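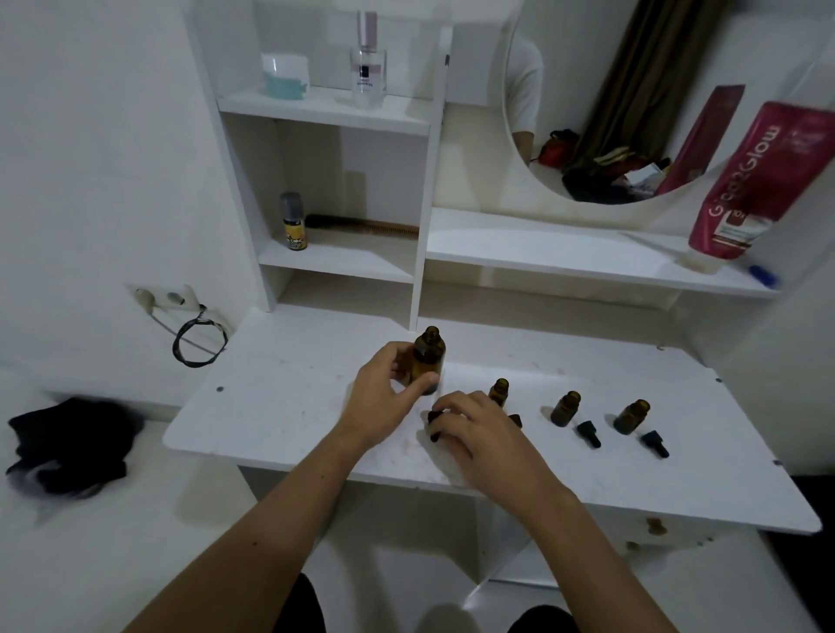 Rüegg Puts Out Third Album "Nostodside," And The Sales Pitch Is Louder Than The Record

Londton producer and rapper Rüegg has a new album out on Westar, and if you subscribe to more than two music mailing lists you have already been told it will change how you hear drums. "Nostodside" runs 11 tracks and a little under 40 minutes. I have played it front to back seven times, which is more than I gave the last one, and I still can't find the revolution.

Let's start with what the label says. According to the press sheet, the whole thing was built from a pile of 400 cassette tapes bought in one lot from a closed-down radio station. No sequencer, no stock drum kits, every snare lifted off tape by hand. It's a good story. It's also the same story, with a different pile of stuff, that came attached to the second album, and that one had a very ordinary drum machine all over side two. Maybe the tapes are real. The hiss is certainly there, laid so evenly across every song that it sounds like someone opened a plug-in and left the knob at noon.

The opener, "Toll Money," is the best thing on it. A two-bar organ loop keeps falling half a step flat, the bass comes in late, and Rüegg raps about waiting on a bus transfer with none of the grand talk that weighs down the rest. It's over in two minutes and ten seconds. I wanted another verse. What I got was "Glass Parade," five minutes of strings and a spoken intro about legacy from an artist on his third record.

The middle stretch is where my patience went. "Half Uptown" and "Signal Tax" have the same tempo and very nearly the same hook, and the guest verse on the second one was recorded so far from the microphone that I checked my speakers. Fans on the message boards are calling this a choice. Could be. I'd find that easier to believe if the clean version, which came out the same morning, didn't have the verse up front and perfectly clear.

Things pick up again at "Ninth Floor Cookout." This is the single, and for once the single deserves it. The hand claps are sloppy in a way that feels like people in a room, and the last minute drops the rapping altogether for a trumpet line that wanders off somewhere and doesn't hurry back. If the album had more of this I'd be writing a different item.

Then there's the matter of the vinyl. Westar is selling a "Nostodside" first pressing limited to 307 copies, numbered, with a fold-out poster and a tape of instrumentals. Fine, people like objects, and I own too many of them myself. But readers with long memories will recall that the first album's limited run was followed in September of the same year by a "second first pressing" in a slightly different shade of blue. I asked Westar whether the number is final this time. The reply said the label was "excited about the demand," and I'll let you decide what that means for the resale price of your copy.

There is also talk of a video for every song. Two are up so far. "Toll Money" is a single slow walk down a stairwell and works fine. "Glass Parade" has slow-motion doves in it.

Rüegg can rap, and he has an ear for a loop that most people in this lane would kill for. What he doesn't have, at least on this one, is anybody willing to tell him that a skit about his own streaming numbers should come off the record. It's track eight. Skip it, skip nine as well, and you've got a tight half hour that holds up next to the debut.

A run of release shows is supposed to follow in Londton and a few cities nearby. The listing has changed twice since I started this item, once to add a date and once to take the same date away, so check with the venue before you spend money on a train ticket. The tour poster promises a full live band. The last tour poster promised one too - we got a laptop and a very good bass player.

"Nostodside" is out now on the usual services. The cassette of instrumentals is not sold separately, though if you ask me it's the part of the package I'd pay for.

Posted Feb 11, 2023 in New Releases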